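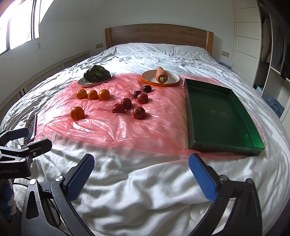
Wuvley segmenter merges touching fruit, is it worth retraining?

Brayden Lapointe
I have 3000 frames of fruit being moved into a tray, two handheld grippers, wrist view. I run them through the stock Wuvley segmenter and then a small grasp planner I wrote myself. On single pieces the masks are fine. As soon as two pieces of the same color touch, I get one mask and the planner aims at the gap between them. I also get ghost masks on the shiny plastic sheet under everything.
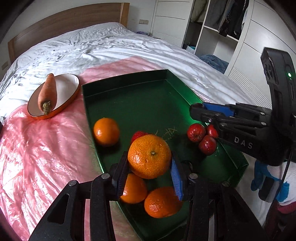
One orange held over the others, small red fruit on the right of the tray.

Frames like this one are the worst. The held orange and the one right below it come back as a single blob, and the blob then gets tracked as "in hand". The docs say to retrain on your own data. I've hand-labeled 116 frames and I'm not convinced more labels will fix it. Has anyone seen a real gain from retraining, or is that just what people say?

Golnar Shojaei
I wouldn't retrain yet. "Retrain on your own data" is what the docs say about everything. Look at your confidence threshold first. The default is set low so the demo looks good, and that alone could give you the ghosts on the plastic. Raise it, rerun your 116 labeled frames, and count merged masks before and after. If you aren't counting merges separately you can't tell anything, the overall overlap score barely moves when two oranges become one.

For the held piece, don't ask the segmenter at all. You know the jaw opening. If the jaws stop short of fully closed and the mask center sits between the pads, call it held, and cut the mask at the fingertips. Crude, but I trust a jaw reading more than a tracker.

Hendrik Ndlovu
Just use depth. Vengate has a plugin, works out of the box, 30 frames a second. Never had a problem with it.

Shahab Daneshvar
I tried the Vengate plugin in July and took it out again. Depth on glossy surfaces was full of holes for me, and the plugin fills them in without telling you. Maybe it's better now. I'd want to see the raw depth next to the filled version before I believed it.

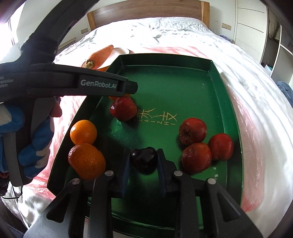

Your planner is probably a bigger problem than your masks. A planner that aims at the center of whatever blob it gets will miss sooner or later with any segmenter. Have it reject a mask when the outline is pinched in the middle or the mask is wider than the jaws can open, and go pick something else. There's usually an easier target: the dark cherry down at the front is already between the open fingers, so take that one and come back for the small red ones on the right. Moving one piece often breaks up a cluster anyway. I'd also mask out anything beyond the tray walls, which gets rid of the pink plastic for free.

As for retraining, I did it once, on a different set. Merges dropped a bit and I got 2 new kinds of error. Keep your labels as a test set.

Brayden Lapointe
Raised the threshold and the ghosts are mostly gone. Merges are the same as before. Trying the pinch check next. Skipping Vengate.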